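The snack table is back at the Bilyk Hall in Flustdale, and this time it has a proper home! After a winter of chips and cans balanced on the windowsill, the Netcombe Games Night has taken over a grey drawer unit near the kitchen door, and players have been helping themselves from it since the start of the month.

Games Night has grown a lot over the past year. It started with two borrowed card tables and a box of tiles, and at the last count the mailing list had 394 names on it. Most of those people don't come every time (thank goodness, the hall would burst), but the ones who do come tend to stay late, and they get hungry.

"We used to break at half past eight and everyone would disappear down to the servo," said Zahira Krishnan, who runs the evening with Matvii Harasym. "You'd lose half a table for forty minutes. Now they grab a packet and they're back before the dice have gone cold."

The drawer unit was donated by Marichka Vakulenko, who had it in her garage and was happy to see it go somewhere useful. It took three people and a lot of swearing to get it up the front steps. Cups, serviettes and bottle openers live in the drawers, and whatever is on offer that night goes on top where people can see it.

The choice is small for now: soft drink in cans and a few bags of chips, with the jalapeño ones already miles in front as the favourite. Matvii says he bought them by mistake the first time, meaning to pick up plain salted, and has had requests for them ever since. There has been a bit of lively debate on the mailing list about whether something so spicy belongs anywhere near a shared deck of cards. A bowl of damp cloths has been promised.

Everything goes for a gold coin in the tin, and all of it is put towards new games. The group wants to raise 1,000 dollars by November, enough to replace the older sets with missing pieces and to buy a second copy of Zirnuritz, the trading game that always has a queue. Nazar Dmytriv, who teaches it to newcomers, reckons a second copy would let 5 more people play on the night, and he is already drawing up a beginners' sheet to go with it.

Melaniia Hutsuliak is looking after the shopping list and would love suggestions, especially for things that aren't salty or fizzy. Fruit has been mentioned. So has a slow cooker full of soup, which got a very warm reception, and she is checking whether the power point near the kitchen door can handle it alongside the urn.

Jalapeño chips and a green can on the grey table, plus a red can, held above it in the first picture: 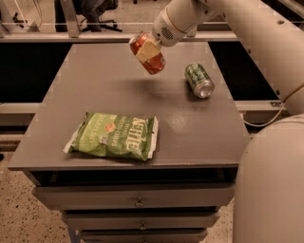
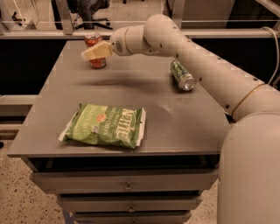
## Coming along

Games Night starts at 6.30 pm in the main room and new players are very welcome, with or without a game of their own. Entry is free. Parking is easiest behind the hall, off the lane, and the side door is the one to use after seven. If you can bring a packet or a few cans for the table, hand them to Melaniia when you arrive and she'll find room for them.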